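How Did People Weigh Things in an Old Port?

Long ago, the town of Gruswood was a busy harbor. Ships came in with salt, wool, pepper and copper. Before anything could be sold, it had to be weighed.

The weighing was done in a stone building by the harbor gate. Inside hung a big balance — a long beam with a pan at each end. The goods went in one pan. Metal weights went in the other. When the beam was level, both sides weighed the same.

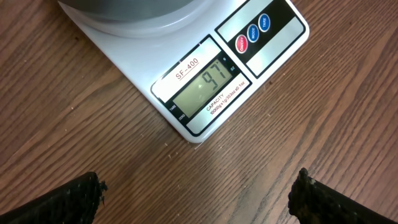 A digital kitchen scale. Modern scales like this one don't need a set of weights.

Merchants from different towns used different weights. A "pound" in Fovbridge was heavier than a "pound" in Gruswood, so the harbor kept its own set locked in a chest. Cheating with false weights meant a fine of 8 silver coins.

Diggers led by Hilde Jacobs have found 218 of the old weights. Most are bronze, and the smallest could sit on your fingernail. You can see them at the Ritchie Museum, which is closed in August.

Word to know
Merchant: a person who buys and sells goods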